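From: Zewditu Ejigu
To: Utura Hall users list
Date: 6th August
Subject: Re: Booking the large room for the fall dinner

Hi all,

Replying to the whole list so that everyone has the same information. Tsung-han wrote:

> Can someone tell me if the large room at Utura Hall is still
> free in September? We had the small room last year and it was
> too tight once the buffet tables went in. We expect 100 people,
> seated. Also, does the rate include the kitchen, and who do we
> talk to about the deposit? The form on the website still has
> the old prices.
>
> Tsung-han Chung

The large room is free for two of the evenings you gave me off list, the first and the third. The second went to the Horska choir last week and they have paid. I can hold one of the others for you but I need to know which.

On size: the large room is 1,902 square feet with the divider open. The old flyer says 2,000, which counted the coat alcove, and you can't put tables in there. 100 seated works with the round tables if the buffet goes along the kitchen wall. It does not work if you also want a dance floor. Kwan-ho Pan drew up a floor plan for the Liao wedding that was close to your numbers, and I can send it to you.

The kitchen is not included in the room rate. It is a separate line on the form, and it covers the stove, the warming cabinet and the big refrigerator. The small refrigerator by the back door belongs to the preschool, so please leave it alone. If your caterer only needs counter space and an outlet, you can skip the kitchen and use the serving hatch from the hall side – just write that in the notes box.

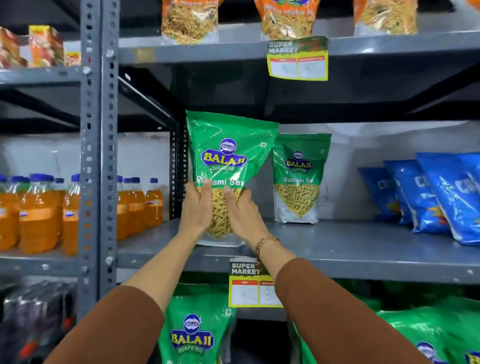 The deposit goes to Wai-kit Fang in the office. He takes checks or a bank transfer, no cash. You get it back after the walk-through, less anything for cleaning. Last spring two groups lost part of theirs over tape on the walls, so please use the picture rail.

You are right about the form. The prices on the website are from before the new floor went in. The correct sheet is on the board outside the office and I have asked for the page to be changed. Until then, go by what Wai-kit tells you.

Some other points for anyone booking this fall:

The sound system in the large room is the Plolaretti one again. The replacement amplifier went back to the store. There are 2 wireless microphones and they need fresh batteries, which you bring yourselves.

Parking behind the building is closed until the paving is finished. I don't have an end date. Use the street or the lot across from the library, and tell your guests ahead of time.

Music off at ten, doors locked at eleven. Setup time counts as part of your booking – if you want to get in during the afternoon to decorate, book the afternoon.

Chun-hung Kan has the keys while I am away and will do the walk-throughs. His number is on the same board as the price sheet.

Tsung-han, let me know which evening you want and if you need the divider open or closed for the speeches.

Zewditu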